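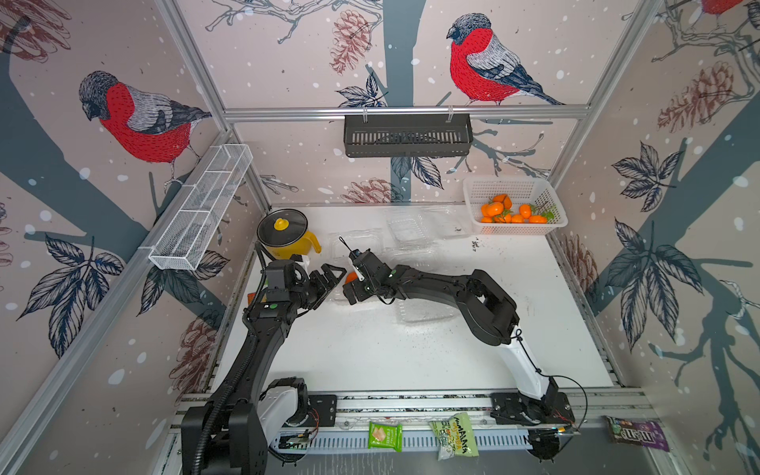
## Is the Jestden gripper worth the money over the Ititz for picking fruit into clamshells?

**benchtop_mule**

We have two arms on a rail, both with black grippers, one with a white fingertip, and the job is tangerines: out of the mesh basket, across from one arm to the other, into a clear clamshell. The sales page for the Jestden says it is "gentle by design" and handles soft produce without tuning. The Ititz costs less than half as much and the page promises nothing, which I almost prefer.

Has anyone here run both on round fruit? I don't care about payload. I care about the handover between arms, where both grippers have to share something the size of a tangerine and there's hardly any room left for fingers. Leaves on the stems don't help. Also, is there any point in paying for the Festness controller that Jestden keeps bundling in?

Posted 26 August 2019

---

**Rail_and_Error**

I ran both for about 6 weeks last December, on limes and small mandarins. Short version: I sent the Jestden back.

"Without tuning" means it ships with one force setting. On firm fruit it was fine. On anything a bit soft it left marks, and I had to go in and lower the force by hand, same as I do on the Ititz. Over 50 handovers with each, the Jestden dropped 4 and the Ititz dropped 6. I wouldn't pay double for that, and I wouldn't swear the gap is real either. Run it again with a different bag of fruit and it could flip.

What did help was changing the fingertips. I put softer pads on the receiving gripper only and left the giving one alone. Then I had the giving arm wait a moment after the other one closed. Most of my drops came from letting go too early, and no gripper fixes that for you.

Try these before you buy anything:

- Have the two grippers come in at different angles so the fingers don't meet.
- Pull the leaves off for the first tests. Put them back in once the bare fruit works.
- Keep the clamshells in fixed spots until the handover is solid. Chasing a container that slides is a separate problem.

Skip the controller bundle. I couldn't measure any difference with it.

---

**pcb_orchard**

Jestden is good, we have 15 of them. Never had a problem. You get what you pay for.

---

**Tinwhistle40**

Fifteen of them doing what, though? If it's boxes, that says very little about citrus.

I've only used the Ititz, so take this as half an answer. The grip is okay and the feedback is poor. It reports "closed on object" when it has closed on a leaf, so check the opening width as well and throw out anything too narrow to be fruit. The Rondonuwu adapter plate fits it, but the screws that come with the plate are too long and will bottom out. Use shorter ones.

On the Festness: ask them for the handover video uncut and at normal speed. I asked twice and got a brochure.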